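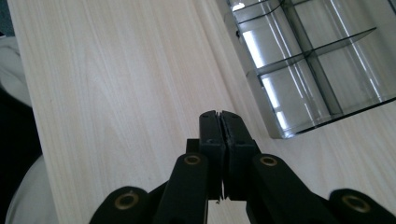
Killgate Residence, Office Diary. February.

The morning was given to the stationery table in the second-floor study. Prasetyo Khoo had asked that the small supplies be moved out of the desk drawers, which residents have been opening at all hours in search of a paper clip, and placed where everyone may find them. A clear organizer with divided compartments was chosen for this purpose. The dividers allow the contents to be seen from any side, and no labels will be ordered for the present.

The supply budget for the term stands at 358 dollars. Bastien Leblanc has requested that 11 dollars of it be held back for replacement pens. The request was granted at lunch.

It was agreed that the front compartments should hold the items in daily use: clips, pushpins, and the short pencils. Stamps and spare keys will remain in the office. The key to Room 876 is still missing from the board, and its holder has been written to again.

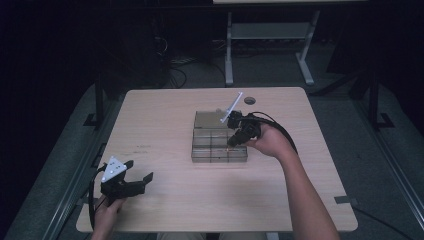 Page last changed: February, 3 p.m.

The organizer has a grid of small cells, and a tinted panel can be laid flat over the rear ones while the front ones stay open. I consider this a sensible arrangement for a shared table. The light wood marks easily, and residents are asked to set cups elsewhere.

Mr. Khoo would prefer the organizer toward the back of the table, near the wall. Mr. Leblanc would prefer it in the middle. I have recorded both views and will raise the matter with the house manager when she returns from Uvside.

The order for pushpins was sent before the office closed.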